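Plusico meetup, speaker notes
Everett Nguyen-Tran, 9 February 2020
Talk title as submitted: "A Butler in the Spare Room." Working title: "767 Ways to Drop a Bottle."

Slide 1. Say hello. Thank Mertens for the loan of the projector and don't touch the focus ring, it comes off.

Opening: I build a two-armed robot at home. It is called Gruva. It puts drinks in the refrigerator, provided the refrigerator is already open and I have set the drinks out next to it. Pause here. If there's no laugh, go straight on to slide 2.

Slide 2. Why bother. I wanted a project with an end date. That was in April. The plan was to get one arm working, then stop. The second arm arrived because the shop had it at a price, and a second arm does not sit in a box quietly. Total spent so far is 1681 dollars on my own parts, leaving out the arms, which my wife has asked me to stop leaving out.

Slide 3. Software in one breath. Jillau is my planner, it's a pile of Python, and it decides which arm goes where. Don't open the code on stage. Last time that cost us 2 minutes and most of the front row.

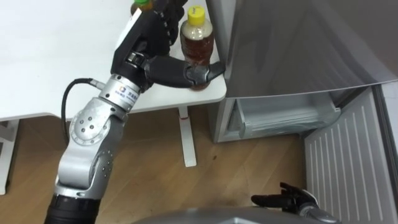 Slide 4. Grasping is where all the evenings went. My first controller closed every finger at the same speed and hoped. A cup forgives that. A tall round bottle gets shoved by whichever finger arrives first and goes over before the others turn up. So now the thumb goes in low and reaches across, and the fingers curl to meet it. Point at the yellow cap: thumb around the lower part of the bottle, tip on the far side, and that far side is very near the table edge. Green cap behind it is the neighbor, and the planner has to treat the neighbor as furniture. I logged 767 attempts before I changed the order of the fingers. I could have changed it at attempt 10. Let them enjoy that.

Slide 5. The other hand. People always ask why it's hanging out down by the open compartment with nothing in it. Answer: Jillau parks the spare arm near the next target, which saves a long swing later. It also means the spare arm is near a door, and a door is something an arm can hit. I keep a margin around the door panel in the model. The margin was too small, then too big, and for one week the robot refused to go into the kitchen end of the room at all.

Slide 6. Cables. If you take one thing home, leave more slack at the elbow than looks decent. Mine loops out and hangs there like a phone cord. I tidied it once with zip ties. Tell the connector story, short version, no hand gestures.

Slide 7. Speed. I cap the joints at 300 on my own made-up scale, which tops out at 1000. Somebody will ask what the units are. There are no units. Move on.

Slide 8. What's next: opening the door by itself, which I have been promising since the first talk. Skip the timeline bullet.

Questions. Likely ones: can it pour (no), can it do eggs (please stop asking), is it faster than me (no, but I'm sitting down).

Take the clicker back to Mertens afterward. Spare batteries are in the laptop bag, side pocket.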